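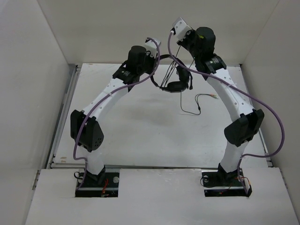 Plusine busca persona para el taller de auriculares y cableado (Collet)

En Plusine alquilamos y mantenemos equipos de sonido para visitas guiadas, bibliotecas, congresos pequeños y salas de ensayo. Buena parte de lo que hacemos se ve poco desde fuera: cuando alguien se pone unos auriculares en un museo espera que suenen, que estén limpios y que el cable no llegue hecho un ovillo, y para que eso ocurra hay un taller en Collet donde se revisa, se limpia, se cose, se suelda y se enrolla todo lo que vuelve de cada alquiler. Es un sitio luminoso, con superficies de trabajo blancas en las que un tornillo caído se encuentra enseguida, y con bastante más música de la que probablemente sea recomendable.

El taller ha crecido este año y nos hace falta otra persona. Nos gustaría contarlo con calma, porque hemos leído muchos anuncios que no dicen gran cosa y preferimos que quien nos escriba sepa bien dónde se mete.

En qué consiste el trabajo

La mañana suele empezar con las cajas devueltas. Se abren, se saca el material, se deja cada auricular colgado por la diadema para que no se aplasten las almohadillas y se mira pieza por pieza: la espuma, el forro, la entrada del cable, el ajuste. Lo que está bien pasa a limpieza. Lo que no, lleva una etiqueta con dos palabras (de verdad, con dos palabras basta: "izquierdo mudo", "forro roto") y espera en la zona de reparación.

Después viene la parte de los cables, que es la que más manos necesita. Hay que comprobar la continuidad, cambiar conectores, sustituir los tramos pelados y recogerlos en lazadas holgadas, sin apretar y sin torcer. Parece una tontería hasta que se abre una caja en la que todo viene enrollado con prisa alrededor de la mano. Usamos cables de colores distintos según su destino y nos tomamos muy en serio que no se mezclen.

Por la tarde se prepara lo que sale. Esto incluye la línea Premow, que es nuestro equipo para grupos con varios idiomas y que va en maletas con su propio orden interior. La maleta Premow tiene fama de difícil entre nosotros, pero se le coge el truco (y el cariño) en un par de semanas.

También te encargarías de:

- llevar al día la hoja de repuestos: almohadillas, diademas, clavijas, tornillería y bridas
- dejar las mesas despejadas y limpias al terminar el turno
- hablar con quien nos devuelve el material cuando algo llega dañado, siempre con buenas maneras
- echar una mano en los montajes en la sala Kallach, que tenemos a diez minutos a pie y donde probamos los equipos antes de las temporadas fuertes

A quién nos gustaría encontrar

A una persona cuidadosa. Lo ponemos lo primero y casi pondríamos solo eso. Da igual si vienes de la electrónica, de la costura, de la relojería, de un almacén o de haber montado y desmontado media casa por curiosidad - lo que buscamos es alguien que disfrute dejando las cosas mejor de como las recibió y que no se ponga de mal humor con un nudo.

Viene bien saber soldar con estaño, aunque podemos enseñarte. Viene bien también haber trabajado con inventarios, leer un esquema sencillo y escribir un correo claro en castellano. El inglés lo usamos para pedir piezas y poco más, así que con entenderlo por escrito es suficiente.

No pedimos título. Tampoco carné de conducir, porque los transportes los lleva otra empresa. Sí es necesario distinguir bien los colores de los cables o, si no es tu caso, decírnoslo con confianza: ya hemos etiquetado antes el material con letras y no tenemos inconveniente en volver a hacerlo.

Condiciones

Contrato a jornada completa, con dos meses de prueba y paso a indefinido después. El sueldo es de 1.967 euros brutos al mes, en doce pagas, con revisión cada febrero. El horario normal es de mañana con cuatro tardes al mes, que repartimos entre todos mirando el calendario de cada cual. En las semanas de congresos hay más movimiento y alguna hora extra, que se paga o se devuelve en descanso, lo que prefieras.

La ropa de trabajo, las gafas y las herramientas las ponemos nosotros. Si tienes unos alicates de los que no te quieres separar, tráelos, que aquí se entiende perfectamente. Hay cocina con microondas, un sitio cubierto para las bicicletas y una cafetera a la que conviene tratar con paciencia.

El taller está en planta baja y se entra sin escalones. Las mesas se pueden subir y bajar, de modo que el trabajo puede hacerse sentado o de pie, y las cajas más pesadas se mueven con carrito.

Cómo será la selección

Primero leemos lo que nos mandéis, todo, y contestamos a todo el mundo aunque sea para decir que no. Luego llamamos por teléfono a quienes nos parezca que encajan y proponemos una visita al taller. En esa visita te enseñamos el espacio, charlamos un rato y te pedimos una prueba corta: revisar unos auriculares, encontrar la avería, cambiar una almohadilla y recoger el cable. La prueba se paga y no se mide con cronómetro. Nos interesa mucho más ver cómo ordenas las piezas mientras trabajas, y puedes preguntar cuanto quieras.

Qué tienes que enviarnos

Un currículum, que puede ser breve, y unas líneas sobre algo que hayas arreglado, cosido, montado o puesto en orden y de lo que te sientas a gusto. Si tienes una foto del resultado, estupendo, ¡nos encanta verlas! Si no la tienes, con que nos lo cuentes nos hacemos una idea.

Puedes mandarlo desde el formulario de empleo de esta misma página, eligiendo "Taller de Collet", o dejarlo en un sobre en la recepción, a nombre de Plusine. El plazo está abierto hasta el 20 de octubre de 2021, inclusive. Si te surge cualquier duda antes de decidirte, sobre los turnos, la accesibilidad o las tareas, usa el mismo formulario y marca la casilla "Solo quiero preguntar". Las consultas no cuentan como candidatura y las respondemos en horario de mañana.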